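Lakmal Howlader
October 14, 2021

Thread on drawer units, and why the cheap grey one in the tea corner at Mincombe is now organised the way it is. Long. Mute if storage isn't your thing.

Background. The unit is a wooden cabinet with a flat top and three drawers. It came with the lease. For two years it held whatever people dropped into it, which by last month meant batteries, takeaway menus and a quantity of sauce sachets I don't propose to discuss.

Mared Phillips asked me to sort it out as I'm the one who complains. Fair enough. I emptied the lot on to the floor and started from the runners.

Runners first. These are side-mounted roller runners, the basic sort. They don't extend fully, so the back of each drawer stays under the carcass when you open it. Anything you put at the back is in long-term storage whether you meant it or not.

Two of the screws on the left-hand runner of the middle drawer had worked loose. Packed the holes with matchstick and wood glue, left it overnight, refitted. It had been dropping at the front for months and everyone had got used to lifting it shut.

If yours does the same, check the screws before you order new runners. I had a set in the basket at Nuvthorpe before I thought to look.

Next, measure the inside height of each drawer - inside, from the base to the underside of whatever is above it. The front panel tells you very little. On ours the panel is a good deal taller than the usable space.

Usable height in the top drawer is well short of a standing drinks bottle. Bottles therefore go in lying down or they don't go in. Lying down they roll. You want a divider running front to back, or a strip of non-slip mat, or both.

I used both. The divider is an offcut, 40 mm high, wedged in with no fixings so that it lifts out for cleaning. The mat is the rubbery mesh kind sold for caravan shelves.

Allocation, after some argument with Idris Lewis:

Top - drinks and snacks, unopened only.
Middle - bowls, mugs, cutlery in a tray.
Bottom - tea towels, spare bin bags, the first aid box.

Idris wanted bowls at the bottom on the grounds that they're heavy. They're not, there are 4 of them. What matters more is how often a drawer gets opened, and the bottom one is the worst for anybody with a bad back.

The top surface is meant to be for things in use. In practice it's where everything waits until someone can be bothered to open a drawer.

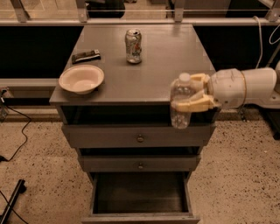

Drawers out, four items up top: opened can, snack bar, bowl, clear bottle.

Taking those by the rules. Snack bar: top drawer, against the side, flat. Clean empty bowl: middle. Capped bottle: top, on its side, provided it hasn't been started.

The can is the awkward one. Once a can has been opened it can't go in a drawer in any orientation. It stays on the surface until it's finished, then gets rinsed and goes in the recycling. There is no fourth drawer for half-drunk cans, Rhodri.

A word on having all the drawers out at once. It's handy when you're sorting, as you can see what you've got. It also puts the weight forward. A unit that isn't fixed to the wall can tip, and a loaded one will do it without much warning.

Ours is now fixed. Single bracket at the back, into masonry with a proper plug. If you've got children about, do this before anything else in the thread.

Labels. I printed some and stuck them on the inside lip of each drawer, where you read them as you open it. Emlyn Ellis thinks they should be on the front. I think a cabinet with words on the front looks like a dentist's.

Cost, for those who always ask: 1225 pence, so £12.25. Mat, bracket, plugs and screws. Glue was already in the cupboard, the matches came from Mared.

Things I'd do differently. Wax the runners before putting the drawers back, as it's a nuisance afterwards. Cut the mat slightly undersize, because mine rucks at the back corner. Round off the divider edge where it catches the sleeve.

Still undecided about drawer stops. The existing ones are a small plastic nib on each runner and you can pull straight past them with a firm tug. Itetti do a screw-in stop that might suit. If anyone has fitted them to roller runners I'd like to know whether the drawer still lifts out.

Reply to a couple of messages: no, I didn't repaint it. It's grey, it was grey when we got it. Yes, the mat washes. Cold water, washing-up liquid, dry it flat.

Next job is the shelf unit from Arumugam with the bowed middle shelf. I've turned the shelf over for now. Will post when I've worked out what it's carrying.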